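Wooden worktop next to a white panelled wall – oil it or leave it alone?
Reading time: 4 minutes

plurn_kate
Hello all, long-time lurker, first proper post. We moved into a ground-floor flat in January and the utility corner came with a wooden worktop, medium brown with a streaky sort of grain, pushed right into the corner against white wall panels. I love it. My other half thinks it looks like a school science room. Anyway it's gone dull where everything gets put down and I want to bring it back a bit before it gets worse. I've got a tin of Hrnčiar oil that my dad left behind. Do I just slap it on? And do I need to sand first? The tin says one thing and the website says another, so I'm none the wiser.

Galtard_Gav
Don't slap anything on until you know what's on there already! If it's got varnish on it the oil will sit on top and go tacky and you'll be picking fluff off it till Christmas. Put a drop of water somewhere out of the way and leave it ten minutes. If it beads up and sits there, there's a finish doing its job. If it soaks in and leaves a dark patch, the wood's bare or near enough and you can oil it.

plurn_kate
Did the water thing. Beads up at the back by the wall, soaks in at the front where we use it. So it's both??

mopandbucket
It's worn through at the front, dead common. I'd sand the whole lot back and start again. You'll never blend a patch on streaky grain, it always shows when the light's low.

Galtard_Gav
Disagree with mop there. I've patched two of these and you couldn't find the join with a torch. Light sand at the front, feather it out towards the back, thin coat of whatever's on there now. Taking the lot off is a whole weekend and you'll have dust in your toast.

mopandbucket
Well you say that, but she doesn't know what's on there now, does she. That's the bit you keep skipping. Matching a mystery varnish is a mug's game.

Svatopluk Šindelář
I fitted worktops for a good few years, the last of them at Clornov before they shut the workshop, so here is my opinion and you can ignore it. Sand the whole top. Start with 100 grit, go with the grain, don't lean on it. Then go finer. Vacuum, wipe with a damp cloth, leave it overnight, then one more very light pass, as the damp will lift the fibres. Oil after that, thin coats, and wipe off what hasn't soaked in. People always leave too much on. Also lay the rags out flat outside to dry, never in a heap in the bin – oily rags can catch fire on their own and I have seen it happen.

plurn_kate
Thank you, that's so helpful (and slightly terrifying about the rags, I had no idea). What about the edges though? I can't get a sander right up to the panels and I don't want to scuff them.

bramble_tea
Masking tape along the bottom of the panels, two layers, and do the last bit by hand with the paper wrapped round a cork block. I did mine with a rubber at first and it was hopeless. Cork's much better. My panels are the same slightly shiny off-white sort and they mark if you so much as look at them.

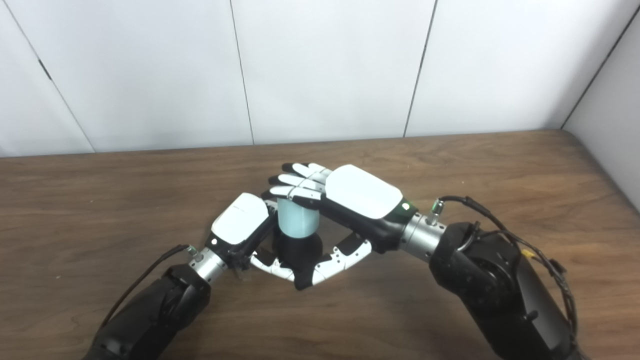
What do you clean the seams between the panels with?
An old soft toothbrush and warm water with a tiny squirt of washing-up liquid, then dry it straight away with a tea towel so nothing sits in the gap.

mopandbucket
Toothbrush is fine. I'd steer clear of those white sponge blocks, they take the shine off and you end up with a matt patch you can see from the doorway.

Galtard_Gav
Never had that happen with the sponges and I use them on everything. Maybe you scrub too hard, mop!

mopandbucket
Maybe you need your eyes tested, Gav.

plurn_kate
Ha, right, children. I'm going with Svatopluk and doing the whole top, with tape along the panels. One last thing, how long before I can put the kettle back on it?

Svatopluk Šindelář
Leave it 2 days at least, longer if the room is cold. No hot pans for a couple of weeks.

bramble_tea
And put a tray under the kettle after that. Post us a photo when it's done!

Contact us | © Plurnness Home Forum | Back to top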